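Household Organizing, Evening Course
Session 3: The Mixed Cabinet
Tue 14 July
Handout prepared by Monique Renaud

Welcome back! Last time we worked on drawers, and several of you wrote to say you'd gone home and emptied one the same night, which made my week. Tonight we move up to something more fun and a good deal messier: the cabinet where everything ends up.

What we mean by a mixed cabinet

A mixed cabinet has no single job. It started out with one, maybe table linens or the good glasses, and then the mail went in, and a key strap, and a bottle from a dinner, and the little things that had no other home. Most houses have one. Mine has two and I love them both.

The thing to remember is that the contents are small and soft and they catch on each other. Cords wrap around straps, straps go through lace, and the whole lot comes out in one lump when you only wanted the sponge.

Working order

Start with whatever stands up. Bottles and upright cards come out before anything is tugged, so they can't tip over.

Next, paper. Lift the pile out flat with both hands and put it on the table. Do not read it! Reading is for Session 4. If there are small boxes or trinkets sitting on the pile, take those off first and put them in a bowl.

Then the tangles. Baptiste Gaillard asked last time if it's all right to pull, and the answer is almost never. Hold the bundle in the middle, lift it clear of the shelf, and let the loose ends hang. You'll often see right away which loop is holding the rest. Work that one open with your fingers and the others tend to drop free.

Textiles come last – doilies, cloths, scraps of lace. They are usually at the bottom acting as a liner, with half the cabinet parked on top of them.

Sorting straps, cords and lanyards

I like to sort these by how they behave on a hook. Wide fabric straps hang well and can share one. Woven lanyards can hang too, folded once. Thin cords are the troublemakers, so wind each one around your fingers and tuck in the end. 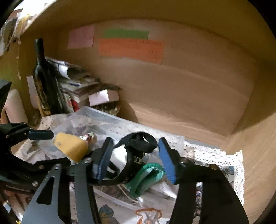
A lanyard you haven't worn since March can go in the "ask me later" bag. Bastien Royer calls his the museum, and I've started calling mine that too.

Lace and doilies

Please be gentle with these. Perforated edges snag on rings, zippers and wire, so clear the hard little things off before you slide a doily out. Store lace flat if you have the room, or in a see-through container so you can find it again. A doily can go back on the shelf as a liner if you like the look (I do!), but give it a shake first.

For next week

Pick one shelf, only one, and set a timer for 8 minutes. Bring a short note on what came out and what you couldn't place. Ehab Tazi will bring spare hooks for anyone who needs them.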